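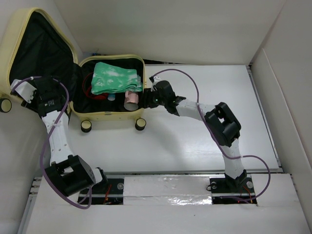 Figure 1. Open suitcase on the worktable. Photo: Navarro project archive.

Home | Issues | Authors | Search

4. What the pairs did when splitting stopped working

We had expected, going into the Relstead sessions, that most pairs would drift toward the middle of whatever range we handed them, and for the first two rounds that is pretty much what we saw. Each pair was given 500 points to divide along with a short list of side issues (delivery dates, who writes the final report, who gets named first), and the points were nearly always settled before anyone had so much as glanced at the list. People seemed relieved to get the number out of the way, and we can't say we blame them!

The trouble came later. Pairs who had split the points early had very little left to trade when they reached the side issues, and it was there that the talks got slow and, in a few cases, rather prickly. One participant wrote in the exit form that she had "given away the easy thing first and then had to fight over the hard ones," and we found ourselves coming back to that remark many times while coding the transcripts.

In July we changed the order. The Trerkix version of the task put the side issues on the first sheet and kept the points back until both people had ranked every item privately, on a scale from 1 to 9. We also asked them to talk for 6 minutes before making any offer at all, which felt like a terribly long time to some of them, judging by the sighs on the recordings. Even so, the conversations that followed were noticeably more curious. People asked each other why a date mattered, or whether being named first was worth anything to them, and quite often one person cared a great deal about something the other was happy to let go.

We would be careful about reading too much into this. The pairs at Astia already knew each other from work, and a friendly history can make almost any procedure look good. It is also possible that the longer opening talk did most of the good and the new order very little; our design can't pull those two apart, and we return to the problem in Section 5. Still, the trades themselves are there in the transcripts, and many of them involved items that the earlier pairs had simply cut in half.

Shares 9 | Comments 2

Contact | Copyright Navarro project | Back to top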